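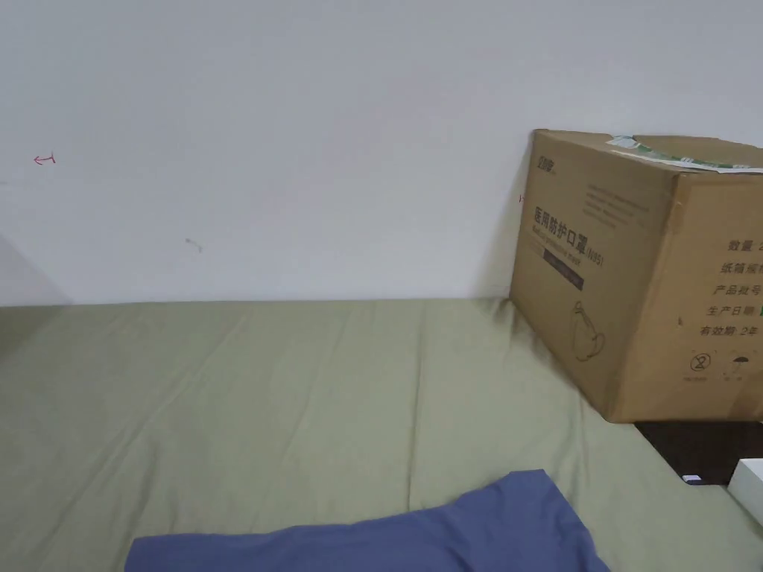
# Godine Collector's Edition: *The Cakance Signal*, Two-Disc Set

Cúc Kim's space adventure bombed in theaters and spent years in bargain bins before people started asking for a decent copy. This set has the theatrical version and the longer cut on separate discs, both from a new scan of the camera negative. The longer cut adds 21 minutes, most of it on the mining moon Esmont, and puts back the original ending.

## What's in the box

- Disc 1: theatrical version, with director's commentary
- Disc 2: extended cut, plus deleted scenes without finished effects
- 100-page booklet with storyboards and costume sketches
- Fold-out poster, printed on one side
- Numbered slipcase – 2,890 made, no second run planned

## Specifications

| | |
|---|---|
| Format | Blu-ray, two discs |
| Picture | 1080p, 2.39:1 |
| Sound | English 5.1 and original stereo |
| Subtitles | English, Spanish, Vietnamese |
| Region | A only |
| Item number | GD-27 |

## Notes on this release

The Vương chase uses the original effects shots. Some wires are visible at this resolution and were left in at the director's request. Reel four had water damage, so two short scenes come from a release print and look softer than the rest.

The commentary was recorded for this edition and does not appear on the old DVD. The DVD's making-of feature is not included – we could not clear the music.

## Ordering

Orders ship in October. Limit two per customer. Slipcases with crushed corners can be exchanged while stock lasts; opened discs can be returned only if they don't play.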